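Ticket 314
Product: Hodus round basket with arched handle
Subject: Creaking handle, and now it leans
Status: Open

Hi there! I bought one of your round wicker baskets through the Wróbel shop in January and I love it, so please don't take this as a rant. It lives on our table and carries snacks from the kitchen to wherever people are (we move around a lot in the evenings). For the first couple of months it was perfect. Then the handle started to creak.

At first it only creaked when the basket was full. I ignored it, like you do. Then my sister picked it up with a bag of oranges inside and the whole handle tipped over toward the left, maybe an inch, and when she put it down it stayed a little bit that way. You can push it back to the middle with one finger — it just wanders off again the next time somebody carries it.

What I've tried so far:

Misted the wrapped parts on both sides with a plant sprayer and left the basket overnight on a towel. The creak was gone in the morning and back by dinner.

Rubbed a little Fliltine oil into the twisty part of the handle. Smells great, did nothing for the wobble, and made my hands slippery, so I wouldn't do that one again.

Weighed what I put in it, in case I was overdoing it. The kitchen scale said 993 grams with the oranges. Your tag says it's fine for much more than that, so I don't think it's me!

Pulled gently on the wrapping on each side. The right one feels solid. The left one I can turn a tiny bit with my thumb, and that's where the noise comes from as far as I can tell.

I don't have the receipt anymore but the order went to the name Wulton, if that helps you find it. Adding the basket on the table next to the snack box:
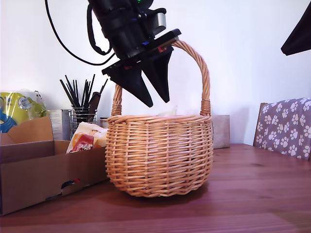
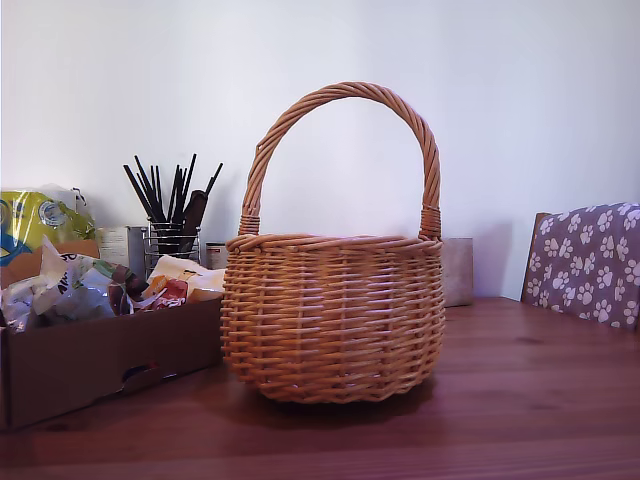 Anahera Hinds: Thanks for all the detail, and the order came right up under Wulton. A wrap that turns under your thumb usually means the cane has dried and shrunk a little where it goes around the handle end. Misting from the outside doesn't get far enough in. Could you try this before we talk about a replacement? Soak a thin cloth in lukewarm water, wind it snugly around the left wrap, and leave it on for 30 minutes. Then set the handle upright and tie it to the rim on the opposite side with string so it can't lean. Let it dry for 2 days away from the heater. Please skip the oil until it's done, it keeps the water out.

Okay, did it! I used kitchen twine and a strip of old pillowcase. I may have cheated and untied it half a day early. The wrap doesn't turn now and I carried almost the same load of oranges out to the porch and back with no lean at all. It does still make one small click when I first lift it, but only the one, and then it's quiet.

Can you leave the ticket open another week or so? I want to see how it does when my nephews are here. Also — do you sell the cane by the length, in case I have to rewrap that side myself?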